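Stickers, labels and a very happy week at the kitchen table

I finally did it. After two years of saying "I really must get some proper labels made for the marmalade", I ordered proper labels for the marmalade, and I've been going round the house ever since looking for other things to stick them on.

For anyone new: I make marmalade and chutney in small batches and sell it at the Patlow market when there's a table going. Up to now every jar has worn a square of brown paper, my handwriting and a bit of string. People are kind about the string. But the handwriting gets worse as the evening goes on, and by the last tray the word "Seville" could be anything at all.

So, printing! I had no idea how much there was to choose. Paper or vinyl, gloss or matt, permanent glue or the sort that peels off, corners square or rounded (rounded, always rounded, square ones catch on your sleeve and start to lift). I spent a whole Wednesday evening reading about glue and loved every minute of it.

I got quotes from two printers. Belora do sheets, which you peel by hand, and Warkex do rolls, which come wound on a cardboard core like parcel tape. I'd assumed sheets would be easier for someone at my level, and they are lovely and flat and you can slip them in a drawer. Then I tried a roll and that was that. You pull, the label lifts its own little edge, you take it and off you go. I did a tray of jars in the time it used to take me to find the scissors.
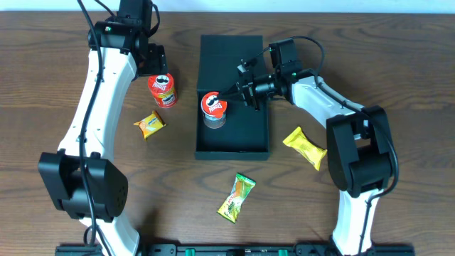

4 min read

Right, the artwork. I drew mine by hand, an orange with a leaf, and scanned it at the library. First lesson: scan it bigger than you think you need. My first go looked fine on the screen and came out of the proof looking like an orange that had been left in the rain. The second scan was much larger and you can see every pen stroke, even the wobble on the leaf, which I've grown fond of.

Second lesson: bleed. If your colour goes right up to the edge of the label, you have to let it run over the edge in the file, so that when the blade lands a hair to one side you don't get a white sliver. Mine needed 2 mm all the way round. I'd left none. The printer's checker spotted it and sent me a very polite email, and I fixed it before breakfast, feeling like a professional.

Third, and this is the one I'd shout from the roof: measure the jar, not the label. A round jar with straight sides will take nearly anything, but mine have a slight shoulder, and a tall label creases where the glass starts to turn in. I cut three sizes out of scrap paper, wrapped them round a full jar and left them on the worktop for a day to see which I liked. The shortest one won. It leaves a good band of marmalade showing at the top and that's what people want to look at anyway.

Colour was the big surprise. I'd picked a deep orange for the fruit, and against a jar of actual marmalade it vanished! Orange on orange, what was I thinking. The finished ones have a cream background with the fruit in a softer shade and the lettering in dark green, and from across a hall you can read the name perfectly well. The name, by the way, is Ó Ceallaigh, my grandmother's, and I want to give full marks to Warkex for getting both accents right first time. I've had that name come back from printers with question marks in it, and once with a small square.

I ordered 2000, which sounds mad for a person with one preserving pan, but the price per label dropped so sharply that half the number would have cost almost the same. They don't go off if you keep them somewhere dry and out of the sun. Mine are in a biscuit tin.

A few odds and ends from my notes. Wipe each jar with a drop of vinegar first, as sugar on the glass is the enemy. Let them cool completely. Start at the middle of the label and smooth outwards with your thumb. If one goes on crooked, peel it straight away, you've got a minute or so of grace. And leave a blank space for the batch date, which I write in with a fine black pen. I tried three pens and the cheap one smudged least.

Next up is the chutney, which needs its own drawing. I'm torn between a plum and an onion. The onion is more truthful but the plum is prettier, and I've already filled a page and a half with plums.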